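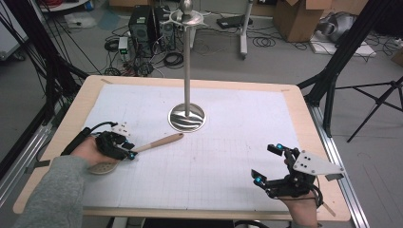 Robotics > Work cells > Utensil cell (Gavley)

The Gavley utensil cell is a two-gripper teaching station built by Zuvach and set up by Lorenz Gisler at the firm's Flemmont site. A person works at the table with a black gripper in each hand, and the recorded motions are later used to program an arm. The table has a light wooden border and is covered with white gridded paper, taped down so that it does not creep during a session. A metal stand with a round polished base is placed on the grid, and its position is logged before each run.

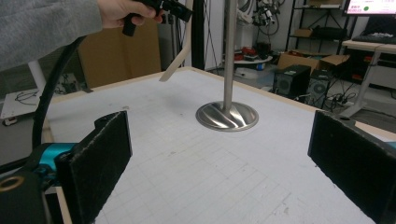

Finger pads are the part most often replaced. The Desjardins maintenance sheet allows 256 runs per pair, after which both pads are changed together — a new pad set against a worn one pulls thin handles to one side. The bracket screws are tightened at the same time.
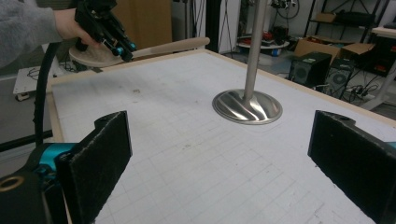

Cables are checked at the start of each shift for kinks near the gripper body. Gordon Penner's revision of the sheet, issued in November, added a 5 minute warm-up with the jaws opened and closed without a load. The grid sheet is replaced when marks on it hide the lines. By the end of its first season the cell had logged 963 runs and used 54 grid sheets.

Last updated in November
Shares: 5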